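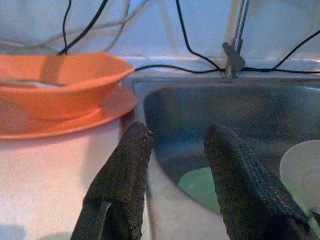
Painemal Household Tableware Survey: Data Notes

Overview
The Painemal survey records which dishes, cups and serving pieces are kept in private homes in the towns of Gullis and Umell. It was carried out by the Oneo Institute for Domestic Studies. Release date: 2018-10-12.

Contents
households.csv holds one row per household, 90 in total.
items.csv holds one row per type of item in each household.
codes.txt explains the 17 material codes and 20 shape codes.

Collection
Interviews were conducted in person by Rukhsana Bugti and Hipólito Sosa. Respondents were asked when each item was acquired and how often it is used. Bowls and saucers are entered separately, including those bought as a set.

Known Limitations
Acquisition dates rely on memory and are often given only by decade. Glazed and unglazed earthenware share code 2 in the Umell records and could not be separated afterward. Disposable items were excluded.

Terms of Use
The files may be used for teaching and research with credit to the Institute. Household numbers may not be matched to addresses. Corrections should be sent in writing to Padmavathi Nair, Data Services.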